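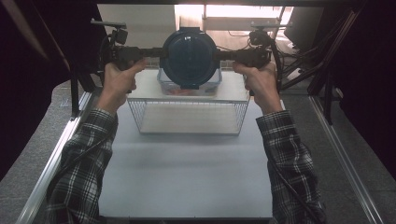 Flannel is a woven fabric with a brushed nap on one or both faces. Most of our questions concern shirts in checks, and a black-and-white plaid such as this one, with long sleeves, is washed by the same rules as a solid color.

What temperature should I use?
Cold, on the gentle cycle. Turn the shirt inside out and close the buttons.

Will it shrink?
Cotton flannel can. Style 1065 is preshrunk; style 1104 is not. Order 1104 one size up.

How do I limit pilling?
Skip fabric softener and wash apart from towels and denim.

Can I return a washed shirt?
No. Write to Adesuwa Bassey at Taltley about defects.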